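Spectrum Licensing Officer (fixed term, two years)
Clirholm Satellite Services
Posted 28 Apr 2020

Clirholm leases capacity on other people's satellites and sells it on to ferries, fish farms and the sort of hotel that advertises its remoteness and then gets complaints about the wifi. To do this we need permission from every country our signal touches. Some of them answer letters. We are looking for somebody to write to the rest.

The post has come up with the opening of our second ground station, at Golob, which needs its own earth station licences, its own frequency coordination and its own filing cabinet. The first two are yours. The filing cabinet has been on order for a while.

What you would be doing

Preparing and renewing licence applications, mostly in Ku-band, with some Ka-band work from July. Keeping the register of what we hold, what it cost and when it runs out. Reading consultation papers and telling the rest of us, in a page or less, whether we should worry. Sitting in on coordination calls with neighbouring operators, who are perfectly pleasant people until you ask for 18 GHz.

You would also look after Jitura, our licence database. It was built in-house by a man who has since gone to live on a boat, and it sorts dates in an order of its own. Replacing it is a project for the second year. Learning to live with it is a project for the first week.

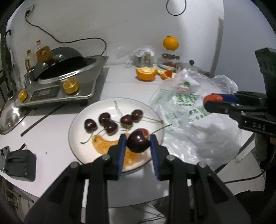 You would report to Eero Vuorinen, Head of Regulatory Affairs, who has held that title for nine years and been the whole of Regulatory Affairs for eight of them. He is patient with beginners, less so with attachments called "final_final2".

What we need from you

Two years or more in telecoms regulation, at an operator, a regulator or a firm that advises either. Clear written English. A working idea of what an ITU filing is, and the stamina to read one to the end. A second language would be a great help, and we're not fussy which. An engineering degree is welcome but you can manage without. You should be able to look at a link budget and not leave the room.

What you get

A salary in line with your experience, 28 days' leave plus bank holidays, a pension, and a travel allowance of £900 a year for conferences, which will get you to one good one or several in airport hotels. The job can be done from home for most of the week once you have settled in. Interviews will be by video and we expect your first few weeks to be too.

There is no foosball table. There was a beanbag.

How to apply

Send a CV and a covering letter of no more than two pages to the recruitment desk at Wuvitton, who are handling this for us, quoting "Spectrum Officer, Golob". In the letter, please tell us about a form you have had to fill in more than once and what you did the second time. We do read these.

Shortlisted candidates will be sent a short written exercise before interview. It takes an hour and involves a map.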